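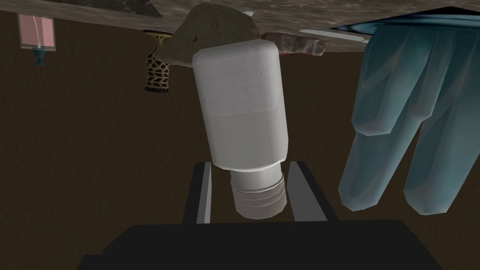

Olanano
Posted March 10, 2023
So our club entry for the Prutis sim challenge is finally moving! I'm on the grasping bit, which means a white bottle with a ridged grey cap and a table of random clutter behind it. We ran 70 tries last night and got 17 clean lifts. I'm chuffed – my teammates less so.

Rweyemamu
17 is decent for a first go. Are you closing on the cap or the body? I'd take the body every time, the cap is too small a target.

Olanano
Cap! The body looked too wide for our fingers, so I never bothered trying it.

Melton
Have to disagree with Rweyemamu. We went for the body in December and it kept spinning out of the grip. Stick with the cap and slow the close right down, we use 6 steps before full force.

Rweyemamu
Spinning sounds like your friction settings to me, Melton.

Melton
Could be, but we left them on the defaults like the rules say.

Olanano
Right, I'll try both tonight and post the numbers – wish me luck!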